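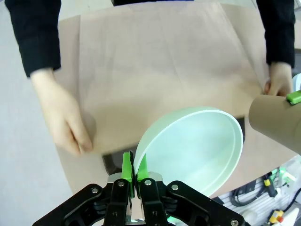

Can you tell from a success rate whether an arm has learned to clear a table? Only if you also know what was allowed to change between one run and the next, and the Travden write-up leaves that out.

Home | Lists | Archive | Search | Log in
This site uses cookies to keep you signed in. Accept | Settings
Posted in January by the Gurnthorpe list member "tablehand"

> The Travden people are reporting 8 failures in 100 runs with their
> recovery training, against far more without it. They trained on
> 2,936 demonstrations, a good part of them with someone interfering
> on purpose. Surely that settles whether disturbance data is worth
> collecting?

I don't think it settles much. I've read the thing twice and I still can't find what counts as a failure. If the bowl ends up in the right place after the arm has had 3 goes at the rim, is that one success, or two failures and a success? They score it at the end of the run, as far as I can make out, so a policy that fumbles and gets lucky looks the same as one that gets it right first time.
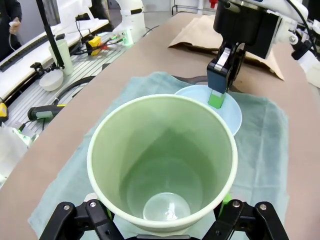

Then there's the comparison. The plain policy was trained on the clean demonstrations only, so it saw less data overall. Any gain could come from the extra hours and have nothing to do with the disturbances. Le Goff ran into exactly this with their drawer work and had to go back and train a third policy on the same amount of clean data – and most of the gap went. I'd want that run here before I believed a word of the headline.

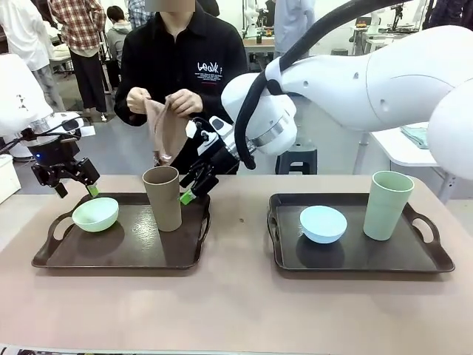 Scoring by object would help too. An average across all the tableware tells me very little, and I suspect the easy shapes are carrying it. A bowl gives you a wide rim to aim at, and being off to one side may not matter. Put a tall cup on a tray next to it, as in the set-up with the tan cup on one tray and the sage-green one on the other, and I'd expect a different sort of mistake. If the cups are where the failures sit, say so and give us the split.

My other worry is the person doing the interfering. People fall into habits very quickly. They reach in from the same side, at the same point in the grasp, and the policy may simply learn when a sleeve is about to turn up. The Jedia tests had a different person disturb the arm at test time from the one who did it in training, which costs nothing and ought to be normal by now. Travden don't say either way.
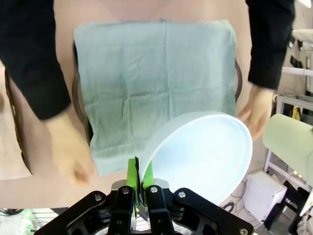
Same goes for cloths and card being moved about behind the object. It's a fair thing to test – wrist views do get thrown by a busy background – but it's a separate question from whether the arm can recover a bad grip, and lumping the two under "robustness" hides which one improved.

I'm not saying the method is wrong. It may well work. But I'd hold off changing how we collect at Gurnthorpe until somebody posts the per-object numbers and the matched-data run. If anyone on the list has the raw logs, I'd be glad to go through them.

Previous by thread | Next by thread | Reply to list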